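The Case for Boring Money

I bought my first index fund at 31, on a lunch break, with a sandwich in one hand. It took less time than ordering the sandwich. I remember feeling a little cheated, because I'd spent years believing that investing was something you had to get ready for, like a marathon or a root canal, and then I pressed a button and I was an investor.

That was a good while ago now, and I have become the kind of person who brings up automatic transfers at dinner. I can't help it! I love this stuff. I love it the way other people love sourdough, and for some of the same reasons: you set it going, you leave it alone, and it does most of its work while you're asleep. So let me make my case, which is that the ordinary household should run its money in the most boring way it can stand, and that the boredom should be set up once and then protected.

Start with the transfer. If you take only one thing from me, let it be the transfer. Pick an amount that comes out of your checking account the morning after payday and goes somewhere you won't see it when you're standing in line at the store. Mine started at $50 a paycheck. I was embarrassed by it. I'd read all the advice about saving a fifth of what you earn, and fifty dollars felt like showing up to a potluck with one olive. But it was fifty dollars that left without asking me, and when I got a raise I bumped it up, and when I paid off the car I bumped it up again, and I've never once had to be a disciplined person. I am a terrible disciplined person. I have three gym bags.

People push back on this and tell me that automation makes you careless. You stop looking, they say, and when you stop looking you stop understanding. I take this seriously, because I've seen it go wrong in my own accounts. For most of a year I was paying for Sivitz, a budgeting app I'd signed up for in a burst of January energy and opened maybe four times. A budgeting app! It was sitting right there in the statement, sorted under "Subscriptions," by itself.

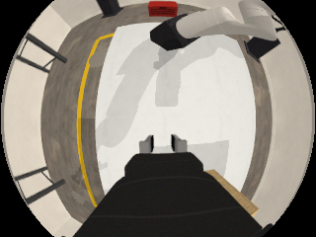 The gripper, open over a white tabletop. Computer rendering.

So yes, you have to look sometimes. Where I part ways with the careful people is on how often. I look twice a year, in June and again when the holidays are over and the house is quiet. I make coffee, I pull up every account, and I go down the list. What came in, what went out, what's drifted. It takes an evening. I've come to look forward to it, in the way you look forward to cleaning out a closet once you're past the first ten minutes, and I usually find one thing worth fixing. Last time it was the homeowner's policy, which had crept up every renewal while I wasn't paying attention. The time before that it was an old retirement account from a job at Plarnach, where I'd worked for under two years right out of school and left behind a balance so small I'd forgotten it was mine. Except it wasn't so small anymore. It had been sitting in whatever the default fund was, minding its own business, all that time.

I think about that account a lot. I did nothing for it. I picked nothing, I rebalanced nothing, I lost the password. And it did better than the brokerage account I opened later, the one where I had Opinions.

Let me tell you about the Opinions. In my mid-thirties I got interested. I read the newsletters, I learned what a moving average was, I had a spreadsheet with colors. I bought individual companies on the strength of having liked their products, and sold them on the strength of having slept badly. One of them, a little outfit I'd read about on a message board, fell by 33 percent in the space of a week, and I did what everyone does, which is buy more on the way down and then sell all of it at the bottom. I wasn't ruined, or anywhere close. I just worked very hard, most evenings, to end up behind where I'd have been if I had left the whole pile in the same fund I bought with a sandwich in my hand.

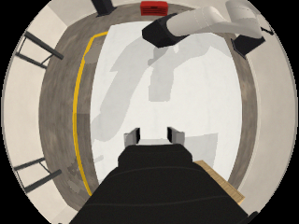
Open fingers, and the arm's shadow across the table (simulated).

Now, there's a version of this argument that turns into a sermon, and I want to stay clear of it. Some people really do enjoy picking stocks. It's a hobby, it gets them reading annual reports, they learn how businesses work, and if they do it with a small slice of their money I think that's wonderful. I have a friend who follows two shipping companies the way I follow baseball. What I object to is the idea, which is everywhere, that this is what responsible adults are supposed to be doing with all of it, and that the rest of us are slacking.

We aren't slacking. We've made a decision and we're sticking to it, and that takes a bit more nerve than it looks like from outside. When the market has a bad month, and it will, there's a powerful itch to do something. The headlines want you to do something. Your brother-in-law is doing something. Sitting there with your one broad fund and your bond fund and your emergency savings, doing nothing at all, can feel downright negligent. I've learned to go for a walk.

About those emergency savings, by the way, because I skipped past them and they deserve better. Before any of the fun begins you want cash, real cash in a plain savings account, enough to cover a few months of rent and groceries and the dentist. I know it earns less. I know what inflation does to it. Keep it anyway. The reason my boring plan has survived this long is that when the furnace died I paid for a furnace, and didn't have to sell anything in a lousy month to do it. The cash is what lets the rest of the money be patient. I'd go further and say that if you only ever get as far as the cash, you've already changed your life, and you should be very pleased with yourself.

Then there are fees, where I get a little heated, so bear with me. My first adviser put me in something called the Vevuvon Balanced Growth Portfolio, which sounded like a vitamin. It cost close to two percent a year, all in. I didn't blink, because two percent is a tiny number. It's a tip you'd be ashamed to leave. But it comes off the whole balance, every year, whether the fund has gone up or down, and then the money that would have grown on that money isn't there either. When I finally sat down and ran it out to retirement age I had to get up and walk around the kitchen. I'm not against advisers, and I've paid one by the hour since then and thought she was worth every cent. I'm against paying a slice of everything you own, forever, for a mix of funds you could put together yourself during halftime.

Ask what it costs. Ask in dollars, too, since percentages have a way of sliding right past you.
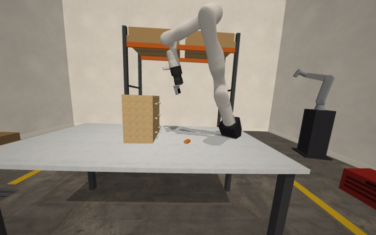 The other thing I'd say to anyone starting out is that you don't need to get the mix exactly right. I used to agonize over this. Should it be sixty percent stocks, or seventy, or seventy-five? Should there be a sliver of real estate? I once spent a whole vacation in a rented cabin near Uchida worrying about small-company value funds while perfectly good trout swam by. Any sensible mix you can live with will beat the perfect one you abandon in a panic. If you lie awake at night, you've got too much in stocks, so move some. If you're bored, congratulations, you've found it.

And please, spend some of it. I mean this. The savers I know (and I'm one, so I know the type from the inside) can get so attached to watching the number that they forget what it was for. My parents put off a trip to the coast for so many summers that by the time they went, my dad couldn't manage the steps down to the beach. They sat up top on a bench and had a lovely time, and I still wish they'd gone sooner. So there's a line in my budget now for things that are no use whatsoever, and it gets funded automatically, same as the retirement account, on the same morning. This year it bought a canoe.

I should mention that the canoe leaks a little near the back. I've got a patch kit on order, and the transfer for next month is already scheduled.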